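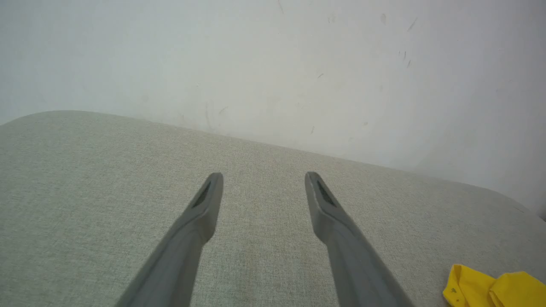 Every July the decluttering people come back, and every July I almost fall for it. This year it was Ollico, an app that promises a calmer home if you own no more than 200 things. Does a pair of socks count as one thing or two? The help page doesn't say.

My friend Hsin-yi Wei tried it and got down to 738 before she quit. She sold a lamp and a bread maker, then bought another bread maker in the fall. I'm not sure what that proves – maybe that she likes bread.

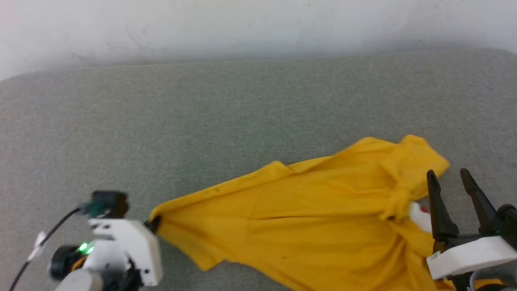

Yellow cotton, gray upholstery.

What bugs me is the storage boxes. The app tells you to get rid of stuff, then shows you a page of boxes to buy. I closed it there and went back to my messy hall closet, where I still can't find the good scissors.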